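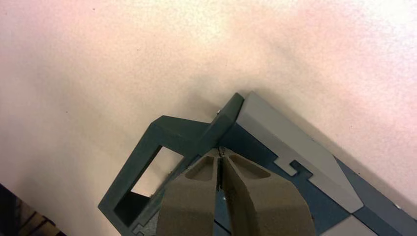
Interlocking Parts Gallery

Close views from the Drutora joint series, compiled by Svetozár Hubáček. Part numbers run from 900 to 958. Click any picture for the full-size file.

Part 900
Dark teal body with a light gray panel along the upper face. The gray tab has a hooked profile and fits a matching cut-out in the teal plastic. The rectangular handle is thick-walled, with a small stepped notch in its lower edge. Matte finish.

Drawings for all parts are kept on the Downloads page. Corrections to Khanyisile Nkuna, please.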